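Subject: Re: [farnby-allotments] Water butts, hose rules and the Saturday rota
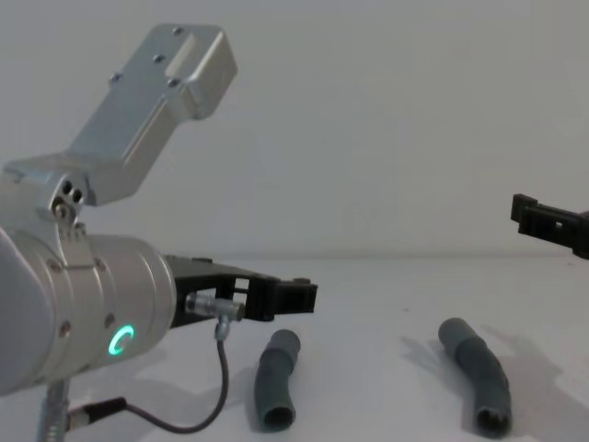 Photo: list archive, Farnby

Replying to the questions from last week in one go. I have left the earlier message in, with my answers under each part, so people reading the digest can follow it.

> Hello all. I took over a plot on the Flasedholm side in
> February and have a few questions about water. The sheet I
> was given with my key seems to be from some years ago and
> does not match what I see on the site.
>
> First, are we allowed to use a hose from the standpipe? The
> sheet says no hoses at all, but I have seen several people
> using them in the evening.

The sheet is out of date. Hoses have been allowed for two seasons now, with conditions. You have to hold the hose while it is running. You can't leave it lying in a bed or put a sprinkler on the end. If someone comes to the standpipe with a can, you stop and let them fill it. Before 9 a.m. and after 6 p.m. are the hours for hoses, and the middle of the day is for cans only.

The pressure on the Flasedholm side is poor. Two hoses on that line at once will give you a trickle each, so if the plot across the path is already watering, wait or use a can. The Kellow side is on the newer pipe and doesn't have this trouble.

You will need a half-inch threaded connector for the tap. The push-on kind blows off on the Kellow side and leaks on ours. Whichever you use, take it off when you are finished. We lost a tap last fall to somebody pulling on a hose that was still attached.

> Second, is there a limit on how much rain storage I can
> have? I have been offered a big square tank in a cage, I
> think 1,000 liters, and would like to put it behind the shed.

One of those is fine. Two is not, at least on a half plot, and I would ask you to read the next part before you say yes to the one you have been offered.

Find out what was in it. The tanks that come up for sale locally have held all kinds of things. Food syrup or juice concentrate is all right after a few rinses. If the seller doesn't know, or the label has been peeled off, leave it alone. Detergent tanks foam for months and I would not put that water on lettuce. There is a tank on the Kellow side that was bought cheap with no label, and it has been standing empty ever since.

Full, it weighs about a ton. It has to stand on something level and firm. Four paving slabs on packed gravel have held mine for years. Bare soil will not do, particularly behind the sheds on our side, where the ground is made up and sinks after a wet winter. Leave the tank half full for the first couple of weeks and check that it hasn't tilted before you let it fill.

It also has to be covered. White plastic in full sun turns green inside by May. Black weed fabric tied around the cage works, and so does a coat of dark paint on the outside. I used old pond liner, which was ugly but has lasted.

> Third, what do people do about connecting a shed gutter? My
> shed has no gutter at all at the moment.

Most of us have fitted the small plastic kind that is sold for sheds and playhouses. The Shibata clip-on sort in the store at Farnby is what I have, and it has been good apart from the end caps, which needed sealant. Give it a slight fall toward the tank, and put a leaf guard or a bit of old stocking over the outlet.

A standard shed here has a roof of a little over 4 square meters. A day of steady rain with 20 millimeters in the gauge gives you something like 80 liters, less what splashes off or stays in the felt. So the big tank will take a good many wet days to fill from one shed roof. In our kind of spring it gets there by the end of April if you have it connected by the end of winter. If you are only putting it up now, don't count on it for June.

You need an overflow too. Run it into a gravel pit or onto your own beds. It must not run onto the path or toward the next plot. This has caused more bad feeling than anything else on the site except bindweed.

If your shed is on felt that is shedding grit, let the first few rains go to waste. The grit settles in the bottom of the tank and clogs the tap, and it is a miserable job to clear out.

> Lastly, I saw a mention of a Saturday rota for the
> standpipes. Is this something I need to sign up for?

Yes, please. The rota is for opening and closing the main valves and checking the meters, and everybody with a plot is on it. There are 19 names on it for the Flasedholm side, so your turn does not come up often. It takes half an hour. You read the meter and write the figure in the book in the blue box. Then you walk the line and look for wet ground where there shouldn't be any. If the figure has jumped and nobody has been watering much, send a note to this list the same day.

We found the big leak by the compost bays that way. It had been running for at least a week, and the bill for that quarter was the reason rents went up. The joint has been replaced, but the rest of that stretch is the same old pipe, so please do the walk properly and don't just read the meter.

The key for the valve cover is on the hook inside the tool store. Turn the valve slowly. It is stiff for the first quarter turn and then suddenly isn't.

A few other things about water that were not asked but come up every year:

The dip tank by the gate is for cans. Please don't wash tools or boots in it, and don't rinse out anything that has had spray in it. Put the lid back on afterward. We had a hedgehog in there two summers ago.

Water comes off in the first hard frost and goes back on when the nights have settled. I post to the list both times. If you have a tap of your own on a tank, open it before the frost and leave it open, or wrap it well. Mine split anyway the year I wrapped it with newspaper.

Mulch saves more trips with the can than anything you can buy. The wood chip heap by the Kellow gate is free to all plots. The left-hand heap is the older one and is better around fruit. The fresh chip on the right is fine for paths – keep it off beds you mean to sow this year.

I will get the key sheet redone with the hose rules as they are now. If anybody has the original as a file and not a photocopy of a photocopy, please send it to me off list and save me the typing.

Still needed for the standpipe repair on our side: a pipe wrench big enough for the old fittings, to borrow for one afternoon. I can collect it.

--
You are receiving this because you are subscribed to farnby-allotments.
To leave the list, send a blank message with the word "unsubscribe" in the subject line.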